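¿Cómo sabe una app que tienes que ir al cole? Los viajes compartidos, explicados para peques

Hola otra vez. Hoy os quiero hablar de una cosa que uso casi todas las semanas y que de pequeña me habría parecido magia: pedir un coche con el móvil y compartirlo con gente que va hacia el mismo sitio que yo. Me lo preguntó mi sobrina en el asiento de atrás (con la boca llena de mandarina, para más señas): «¿Y cómo sabe el coche dónde estamos?». Le contesté fatal. Así que me he puesto a estudiar y aquí va la respuesta buena, o por lo menos la mejor que tengo.

Primero, ¿qué es compartir viaje?

Imagina que vives en la calle del parque y tienes que ir a la piscina. Dos calles más allá vive otra niña que también va a la piscina con su padre. Si cada familia coge su coche, salen dos coches, gastan el doble y al llegar hay que buscar dos sitios para aparcar. Si vais juntos, sale uno. Ya está, eso es compartir viaje. La gente lo ha hecho toda la vida: mi abuelo llevaba a medio pueblo al mercado en una furgoneta que olía a queso.

La diferencia es que mi abuelo conocía a todo el mundo. Sabía que la panadera salía a las 7 y que el cartero siempre llegaba tarde. En una ciudad grande no puedes conocer a todos los vecinos, y ahí es donde entra la aplicación, que hace el trabajo de mi abuelo (sin el queso).

¿Quién decide quién va con quién?

Para contaros esto hablé con Niloufar Soltani, que trabaja en Vivlow, una empresa pequeña que organiza viajes compartidos en mi zona. Yo me esperaba a una señora delante de un mapa gigante, moviendo cochecitos con un palo, ¡y no! Lo hace un programa de ordenador. Un programa es una lista de instrucciones, como una receta de cocina, pero escrita para una máquina.

La receta, muy resumida, va así. Tú dices dónde estás y adónde quieres ir. El programa mira qué coches hay cerca. Después mira si alguno ya lleva a una persona que va en tu dirección. Y entonces hace una pregunta muy importante: ¿cuánto tendría que desviarse para recogerte? Si es poquito, te ofrece ese coche. Si es mucho, busca otro, porque a la persona que ya va sentada no le haría ninguna gracia dar una vuelta enorme.

Niloufar me dijo que en una mañana de lluvia de octubre el programa llegó a ordenar 288 viajes antes de la hora de entrar a clase. A mí me cuesta ordenar mis calcetines.

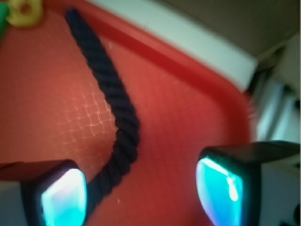

Luego está lo de los satélites, que es mi parte favorita. Un satélite es un aparato que da vueltas alrededor de la Tierra, muy, muy arriba, mucho más alto que los aviones. Hay unos que sirven para saber dónde están las cosas. Mandan señales todo el rato, como si gritaran la hora: «¡son las tantas!, ¡son las tantas!». Tu teléfono escucha a varios a la vez y se fija en cuánto ha tardado en llegarle cada grito. El que está más lejos tarda un poquito más. Con esas diferencias, que son pequeñísimas, el teléfono calcula en qué punto del mapa se encuentra.

Puedes jugar a algo parecido en el patio. Tápate los ojos y pide a tres amigos que se pongan en sitios distintos y den una palmada. Intenta adivinar quién está más cerca. ¿Difícil? Pues el móvil lo hace sin parar, y además en movimiento.

A veces se equivoca, claro. Entre edificios altos las señales rebotan en las paredes, igual que una pelota, y llegan tarde. Por eso de vez en cuando el puntito azul dice que estás en mitad de una fuente. Una vez me tuvo un buen rato en el tejado de una ferretería, según el mapa.

¿Y por qué no cuesta siempre lo mismo?

Buena pregunta, y esta la hacen también los mayores. El precio depende de lo lejos que vayas y del tiempo que tardes. Si compartes, el viaje se reparte, como cuando compráis una pizza entre varios: cada uno paga su trozo. El que va más lejos se come un trozo más grande.

También puede pasar que a la salida de un concierto todo el mundo quiera un coche a la vez. Hay muchas personas y pocos coches, y en algunas aplicaciones el precio sube. En otras no sube, pero hay que esperar más. Mi amiga Ladan Ahmadpour, que conduce por las tardes para Domar, dice que esos ratos son una locura y que ella lleva siempre un bocadillo en la guantera por si acaso.

Le pregunté a Ladan qué es lo más difícil de su trabajo. Yo pensaba que sería aparcar. Me dijo que lo más difícil es la gente que pide el coche y todavía está en pijama. Cada minuto que la esperas, espera también el pasajero siguiente, y el otro, y el otro... como una fila de fichas de dominó pero en lento.

Cosas de seguridad (esta parte leedla con alguien mayor)

Los niños y las niñas no piden coches solos. Esto lo pongo bien claro. Muchas aplicaciones ni siquiera permiten que viaje un menor sin un adulto, y las que lo permiten tienen normas especiales que vuestra familia tiene que conocer. Cuando vayáis con un mayor, vosotros podéis ser los detectives del viaje. En casa lo hacemos así:

Antes de subir, leemos la matrícula en voz alta y miramos si es la misma que sale en la pantalla.
Miramos también la foto del conductor o la conductora.
Esperamos a que diga el nombre de la persona que pidió el coche. No se lo chivamos nosotros.
Cinturón puesto antes de arrancar, y la sillita o el elevador que os toque por altura. Hay que avisar al pedir el viaje, que no todos los coches llevan.
Bajamos siempre por el lado de la acera.

Si algo no coincide, no se sube nadie y ya está. Se cancela y se pide otro. A mí me pasó 2 veces, las dos porque había varios coches blancos en fila y yo iba tan contenta hacia el que no era.

Palabras para presumir en la cena

Ruta: el camino que sigue el coche.
Desvío: el trocito de más que hace para recoger a alguien.
Algoritmo: la receta que sigue el ordenador para decidir. (Esta impresiona muchísimo, probadla.)
Trayecto: el viaje desde donde subes hasta donde bajas.

Y un reto para el fin de semana. Dibujad vuestro barrio en una hoja grande, poned cuatro casas y un sitio al que quieran ir todos, y buscad el camino más corto para recoger a los cuatro con un solo coche. Luego cambiad una casa de sitio y volved a probar. Mi sobrina puso una casa encima de un volcán y nos tiramos media tarde discutiendo por dónde se subía.

El próximo día os cuento cómo se carga un coche eléctrico, que me lo habéis pedido varios. Si tenéis más preguntas, pedidle a un adulto que me las deje en los comentarios - las leo todas, también las que van sobre volcanes.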